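布雷维克（Brevik）老码头那排仓库，我终于去看了！开个串慢慢讲，想到哪说到哪。

1/
先说为什么去。之前翻一本讲北方海港建筑的旧书，里面只有半页提到建筑师 Farquharson，说他“晚年转向砖”，然后就没了。半页啊！我惦记了 14 年，这次出差顺路，多住了一晚。

2/
仓库一共 5 栋，沿着水边排开，山墙全朝海。远看特别朴素，走近了才发现每栋的砖砌法都不一样：有一栋每隔几皮就往外挑一点，下午太阳斜过来，整面墙都是细细的影子，我站在那儿看了好久，手都冻僵了。

3/
他早年可不是这个路子。Zirkau 那座剧院也是他的，铁花栏杆、彩色玻璃、楼梯扶手拧得像藤蔓，热闹得不行。两处放一起，你很难相信是同一个人画的图。我个人更喜欢仓库，不过我妈肯定选剧院，哈哈。

4/
带我进去的是 Sanaa Shawky，她在做这片仓库的测绘。她给我看了一张门洞的大样图，拱脚那里的砖是专门烧的楔形砖，一共 23 种尺寸。二十三种！就为了几个装鱼干的门。

5/
里面比外面还好看。木柱子一路排过去，柱头用铸铁套着，地板踩上去吱吱响。二楼有一扇小圆窗正对着航道，据说当年管事的就坐在那儿看船进港。

6/
现在的争议是改造。Tinusau 事务所的方案要在中间两栋之间加一个玻璃连廊，底层做市集，楼上做公寓。市集我没意见，连廊我真的有点难受，那条窄缝是整排房子里风最大、也最有味道的地方，两边山墙挤着一条海，封上就没了。

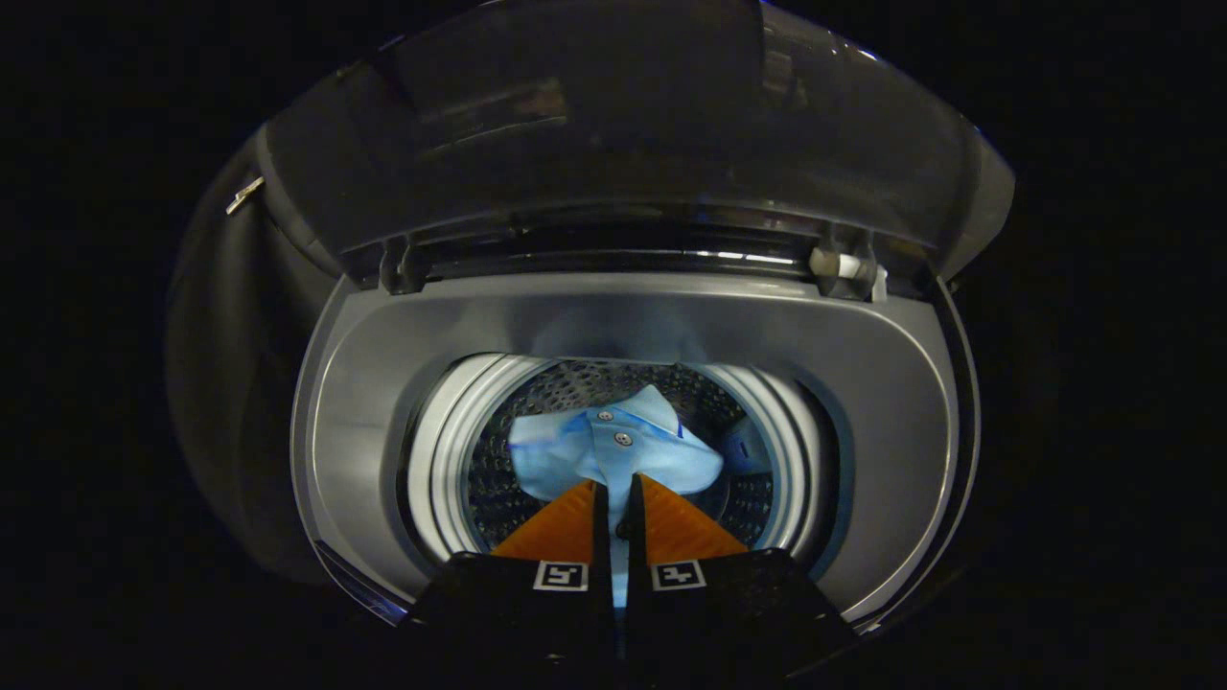

7/
Sanaa 的看法比我温和。她说屋顶再不修，过几个冬天就不用讨论连廊了，公寓至少能让这里有人住、有人管漏水。我嘴上没服气，回旅馆路上想了想，她讲得有道理。

8/
有人私信问怎么去：火车站出来往水边走就行，院子白天开放，室内要提前约。门口卖一本小册子，只印了 200 本，平面图很清楚，喜欢老仓库的可以带一本。

9/
剧院那边的照片我还在整理，楼梯单独拍了一大堆，下次另开一串发。要是谁手里有 Farquharson 早年的住宅资料，哪怕一张立面图，求私信我！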